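4.2 示教任务与采集过程

写到这一节,我们想放慢一点,把示教时手上的功夫多交代几句。读者如果自己带过新手摇操作杆,大概能体会,论文里一句“由操作者演示若干次”背后,有多少琐碎的商量和反复。任务本身说起来很简单:黄色浅筐里放着玩具和小件杂物,操作者要让机械臂把它们一件一件移到旁边的棕色编织篮里。我们在 Gerkside 的预备实验里用过更整齐的积木,后来还是换成了这些形状各异的东西,因为积木太规矩,示教者很快就形成了固定手法,录下来的轨迹彼此相像得让人发愁。

示教分两种方式进行。第一种是手把手的拖动示教,操作者扶着机械臂末端,直接带它走一遍;第二种是遥操作,操作者看着腕部与固定机位的画面,用主手控制从臂。两种方式共用同一套物件、同一张工作面,得到的数据以 Funside 格式存放,方便后面混合训练。全部有效示教合计 319 条,由 12 名操作者完成,其中有熟手,也有第一次接触机械臂的同学,我们很感谢他们的耐心。

腕部视角在接近阶段给出的信息,与人眼平时看筐子的习惯差得很远。图 1 里筐壁的黄色编条几乎占满了视野,胶带卷只露出上面一部分,黄绿色的带面与身后的编条颜色十分接近,靠中间灰色的纸芯才比较容易认出来。新手到了这一步常常会停下来,把臂抬高,重新看一眼再往下走。这种犹豫我们没有从数据里剪掉,因为在我们看来,它本身就是示教者在告诉机器:这里值得多看一眼。

图 1 腕部相机视角:黄色编织筐内的胶带卷
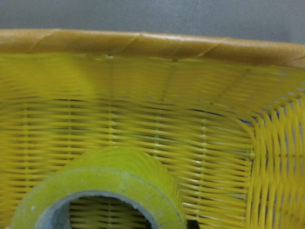
4.3 工作面的布置

工作面上贴了蓝色胶带,把浅色的台面分成几个大格。贴线的初衷很朴素,就是让每次复位时有个依据,筐和篮大致回到哪一格,操作者之间一说就明白。我们没有要求摆得分毫不差,筐子略微歪一点、篮子转过一个小角度,都照常录制。这样做的代价是早期模型学得慢一些,好处则是后期换人布置时,策略不至于一下子乱了阵脚。胶带线没有作为标定物使用,模型的输入里也没有任何关于格线的标注。

布置时还有一处小小的取舍。窗边的自然光很强,起初我们想过遮光,试了几次以后决定保留,毕竟实际部署的地方很少会有人专门替机器人拉上窗帘。图 2 中可以看到棕色篮子的一角、地位相邻的黄色小筐,以及工作面后方的窗户;筐里那只黑白相间的毛绒玩偶,是操作者们最喜欢拿来练手的一件,软,不怕夹。

图 2 腕部相机俯看工作面:棕色篮子、黄色小筐与蓝色胶带线

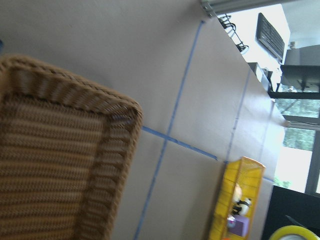
一位审稿人在来信中提出,既然胶带线一直留在视野里,策略会不会偷偷把它当成坐标来用,学到的其实是“往哪一格走”,离“找到篮子”还差得远。这个问题问得很好,我们也为此犯过嘀咕。为了回应它,我们在 Pleltville 的另一张没有贴线的台子上补做了测试,沿用原来的筐和篮,模型不作任何微调。结果的趋势与主实验一致,落放阶段稍有退步,抓取阶段看不出明显差别。我们据此认为格线的影响有限,但也不敢说完全没有,详细讨论放在附录里。

4.4 两种示教方式的差异

固定机位的画面主要有两个用处:遥操作时给操作者提供全局参照,录制完成以后,又供标注者划分“接近、抓取、搬运、落放”几个阶段。图 3 中机械臂的白色基座在上方,左侧是盛着物件的黄色浅筐,右侧是空着的棕色篮子,两者之间隔着一条纵向的蓝色胶带线。玩具胡萝卜横放在筐的上沿一侧,胶带卷平放在靠下的位置,压住了小熊猫的一点边。像这样互相挨着、彼此遮挡的摆法,对示教者来说是最费思量的。

图 3 固定机位视角:基座、黄色浅筐与棕色篮子
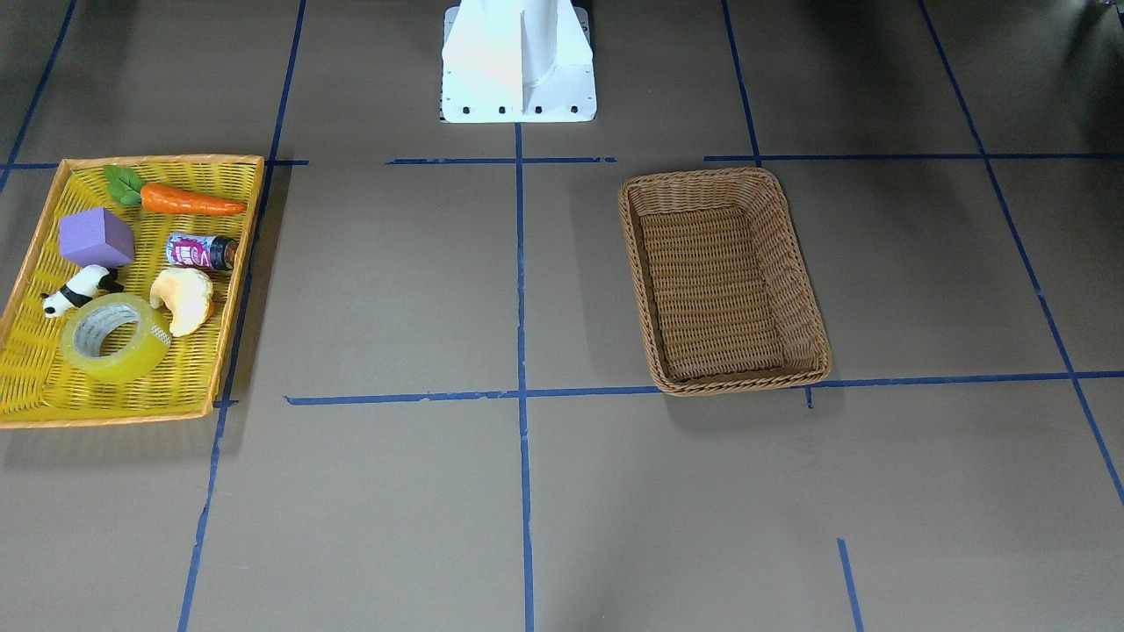
先拿哪一件,人与人的想法相差很大。拖动示教时,操作者的手就在物件旁边,往往顺势先取最近的;遥操作时,大家隔着屏幕,更愿意先挑四周宽敞、轮廓清楚的。我们原本打算规定统一的顺序,写进操作手册,后来读了几位操作者留下的笔记,觉得这些选择各有各的道理,便把这条规定删掉了,只在元数据里记下实际的先后。训练时,顺序信息交给 Subramaniam 模块处理,它只看当前画面,不看已经取过什么。

速度上,遥操作明显偏慢,末端的细小抖动也更多,尤其是在筐沿附近下探的时候。拖动示教的轨迹则平滑得多,只是操作者的手臂时常挡住固定机位,标注者划分阶段时要来回翻看。两种数据各有各的毛病,混在一起用,反倒互相补上了一些。另有 7 条示教因为时间戳错位没有进入训练集,也不计入前面的总数。

腕部画面还有一层麻烦,就是朝向。机械臂末端一转,整个场景便跟着斜过去,图 4 里的筐和窗外的树就是这样斜着的,近处一大卷黄色胶带占去左下方,筐中的面包、熊猫和胡萝卜都退到了后面。我们没有对这类画面做旋转校正,校正以后数值上固然好看一点,可操作者当时面对的就是这样的画面,他们的每一个动作也是看着它做出来的。我们愿意让模型从同样的处境里学起。

图 4 末端倾斜时的腕部相机视角

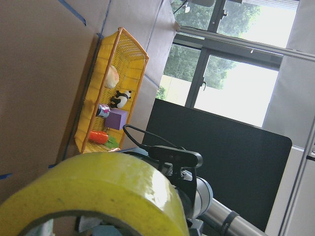
Pleltville,2019年2月16日

本节定稿后又补充了一点说明。操作手册的修订版预计六月随数据一并放出,内容包括复位步骤、主手的握法以及阶段标注的细则。想重复这部分实验的同行,建议先让操作者空手练习 5 次,熟悉主手的力感之后再开始录制。练习阶段的记录不必保留,我们自己也没有留。手册里凡是写得含糊的地方,欢迎来信指出,我们会在下一版中改正。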